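Taking a class to a robot open day – what should I expect, and is it worth the drive?

Posted in Schools & Days Out by Saodah Purba

Hi all, hoping somebody on here has been to one of the open days at Vurateo, the robotics place out in Saltstead. They're running another one in February and our after-school club has been offered a slot. I've got 29 kids signed up already, mostly fourth and fifth graders, plus a few older brothers and sisters who heard the word robot and suddenly wanted to come too.

What I'm trying to figure out is what they really see when they get there. The flyer is very cheerful and very short. It says "live kitchen demonstration" and "hands-on activity" and then gives a parking map. Is it a machine behind glass doing its thing while we all stand in a line? Or do the kids get to touch something? We did a factory tour last year (bottling, don't ask) and by the second corridor half of them were sitting on the floor, so I'm a bit nervous about hauling everybody onto a bus again for 37 miles each way.

Also, is there anywhere to eat packed lunches? And is it loud? I have two kids who really don't do well with sudden noise, and I'd like to tell their parents something definite before they sign the form.

Any tips welcome, even grumpy ones!

zatham_dad

Went to the last one with my son's scout troop and I'd say yes, go, with a couple of warnings.

The first thing is that it isn't a show. If your kids are picturing something with a face that walks around and talks, tell them on the bus that they're getting arms, tables and grippers, or you'll have long faces at the door (we did, for a good ten minutes). What won them over was the hand-held grippers. You hold the thing, squeeze, and the fingers close, and there's a camera on it so the computer gets to see the job from the gripper's side. The idea is that people do a chore with it over and over and the robot learns from the recordings. My son went up for his turn and then straight to the back of the line for another one, and I had to pry him away for lunch.

They have a kitchen table set up for it, with a rice cooker and a toaster and that sort of thing on it, and a black cloth hung up behind. The kids get told to do something small, like pick up a utensil and put it down somewhere else. Sounds like nothing! Then you try it, and you find out how much your own fingers were doing all these years without telling you. I dropped a spatula three times in front of an entire scout troop.

The warnings. It runs slow if the group is big, because there's a lot of waiting for a turn. They split us into 4 groups and that was about right for our size, but ask them ahead of time and don't leave it until you're in the lobby. The talk at the start also goes on too long. The guy giving it was very nice and clearly loves his work, and he told us quite a bit about calibration. Your fourth graders will not care about calibration.

Lunch: there's a room with long tables and a sink. No microwave. The vending machine only took cards when we went, so bring water.

Noise: I thought it was pretty quiet, really. The one exception was the big arm they call Neagu, which lives in the other hall and lets out a hiss of air whenever it lets go of something. You could skip that hall with the two kids you mentioned and they wouldn't miss the part everyone talks about afterward.

pickle_and_rye

We went and it was ok. Parking is bad. Wear a sweater.

Marnie_in_the_annex

I take a group most years so I'll add a few things to what zatham_dad said, and I agree with nearly all of it.

Call them, don't email. I emailed twice and got nothing, then called and had it all sorted before my coffee got cold. Ask for the 2 o'clock slot if you can stand getting home late. The morning groups get rushed along so the next bunch can come in, and in the afternoon the staff loosen up and let kids have extra turns, and you get better answers out of them too.

On the sound question, tell them about your two when you book. They let one of mine go in early, before the others, to look at everything while it was switched off, and then she was completely fine with it. She ended up being the one explaining the gripper to the rest of the group on the ride home – very bossy about it, I was so proud.

One thing I do that works nicely is a little practice in the week before. I hand out kitchen tongs and have them move crackers from one bowl to another, then do it again with one eye shut. It's silly and there are crumbs all over the place, but they walk in already knowing why picking up something flat or slippery is a pain, and their questions are much better for it. Ask yours to look out for the black-and-white squares on the gripper fingers too. Mine always want to know about those, and the staff enjoy being asked.

I've put my photo from the kitchen table underneath so you can show the parents what they'd be signing up for. Have fun, and do come back and tell us how it went!

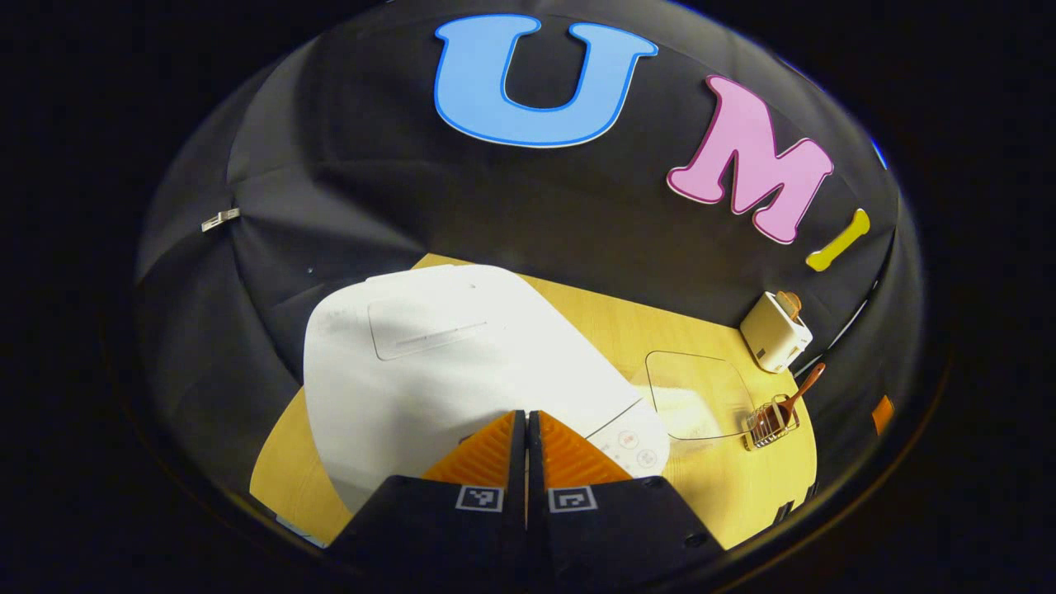 Page last changed: 24 September 2025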